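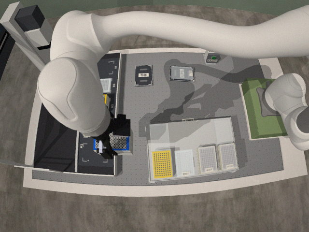

How do I stop a home-built arm from drifting off its positions after a few dozen moves?

I'm building a small arm cell in my garage in Prolisville and the arm won't keep its taught points. It runs on steppers with belt reduction on the first two joints and the Ulov controller board. When I start it up and home it, every point is fine. After 33 pick and place cycles the gripper is landing almost 5 mm to one side, and by then it catches the edge of the rack instead of going over the tube. Homing again fixes it for a while. I have already tightened the belts and slowed the moves down. Do I need encoders on everything, or am I missing something simpler?
Posted by bakilana_shed, 3/28/26

Hervé Leblanc
Check for lost steps before you spend money on encoders. If homing fixes it, the frame and the taught points are fine and the motor count is wrong. Put a strip of masking tape on each joint with a pencil line across the gap, home the arm, run your 33 cycles, then send every joint back to its home angle without using the switches. Whichever line no longer matches up is your joint.

On mine it was the base. The set screw on the motor pulley was sitting on the round part of the shaft and it crept a little every time the arm reversed. Filing a small flat on the shaft and using threadlocker cured it. Take the motor off before you file so the filings don't end up in the bearing.

If the pulley is solid, look at acceleration next. Top speed matters less than people think. You can run slowly and still skip if the ramp is too steep, and the shoulder is worst when the arm is stretched right out. Halve the acceleration on that joint and test again. Check the motor current as well. The Ulov boards let you set it per axis, and the value it ships with was too low for my shoulder motor.

While you're testing, add a re-home every 13 cycles so you aren't bending racks.

trinent_tom
Just buy encoders. I fought this for a whole winter and then put closed loop drivers on all the joints and never looked at it again. Total for the build came to $1,783 with the new drivers, but that includes the aluminium for the base, and I cut that wrong once.

Mill Road Workshop
Agree with Hervé on the tape test. We have a similar arm at our shared workshop and ours turned out to be the cable bundle. It was zip-tied too tightly at the elbow and pulled against the joint near the end of its travel. Move the arm by hand with the power off and feel for any spot where it gets stiff. Leave a loose loop at each joint and tie the bundle to the link on either side.

Also, bolt a fixed pin somewhere the gripper can reach and have the program go to it at the end of each run. You can measure the gap with feeler gauges and write it down. If the gap grows a bit every cycle, suspect a slipping pulley. If it jumps all at once, that's usually skipped steps from a snag or low current. We keep a notebook beside ours, and it showed us the error only grew on the programs that used the far side of the deck.

bakilana_shed
Did the tape test tonight. Base and elbow lines are dead on, the shoulder is out by a pencil width. I'll pull the cover off and look at the pulley first, then try the acceleration.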